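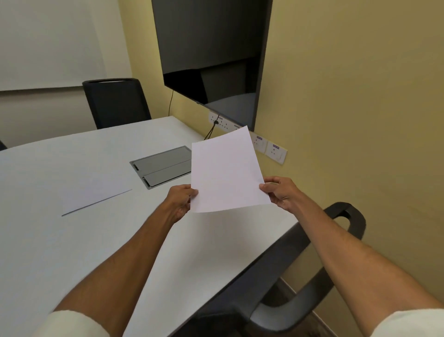
The planner was called Umemon, and all it wanted on its first morning was to fold paper. It had no body yet, only a stack of 3,528 recordings and a great willingness. It loved the ones from the meeting room best. There was a blank sheet held up in two hands, tipped a little to one side over the white table, and Umemon ran its guess forward from there: down, flat, corner to corner. Wrong! The sheet sagged in the guess like a wet sock. It tried again - 100 times before the kettle boiled at Myklebust, and every sag was a new kind of sag, and it was delighted with them all.

"Paper isn't a plate," wrote the engineer in the log. "Stop planning as if it were stiff."

So Umemon threw out the plate. It gave the sheet 18 little hinges and went looking for something slower, and it found the left hand spread on the table, the right one curled at a near corner. Oh, the left hand! It had been ignoring left hands for 2,418 tries. One to hold, one to move.
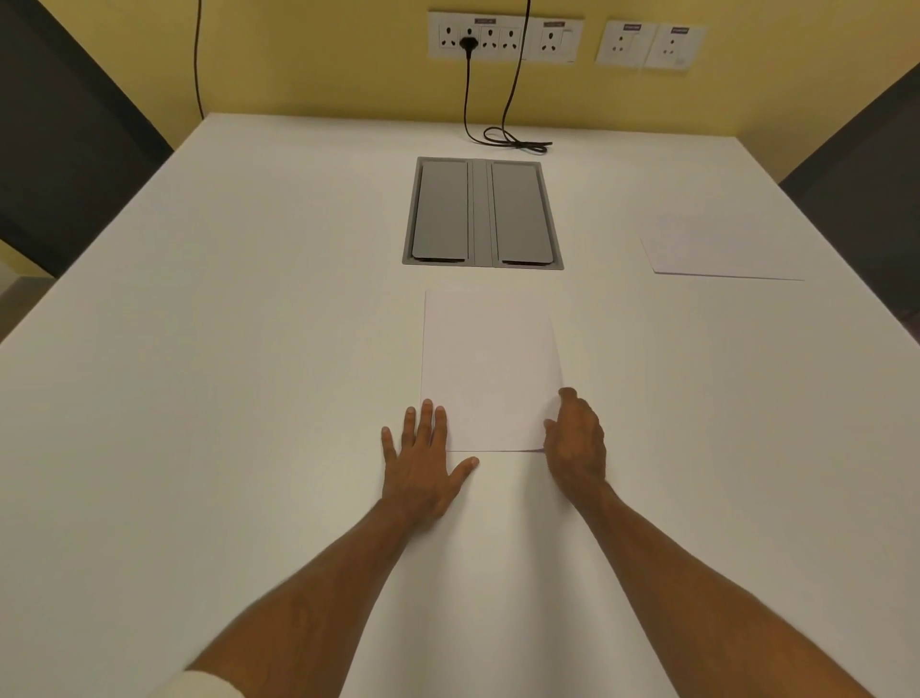 Second Morning

The engineer came in to find a new line in the log, under her own.

"May I try an envelope?"

By Nillville Desk
Wednesday, June 2, 2021

Recent stories
The Metcombe Elevator
A Map for the Night Shift
September in the Test Room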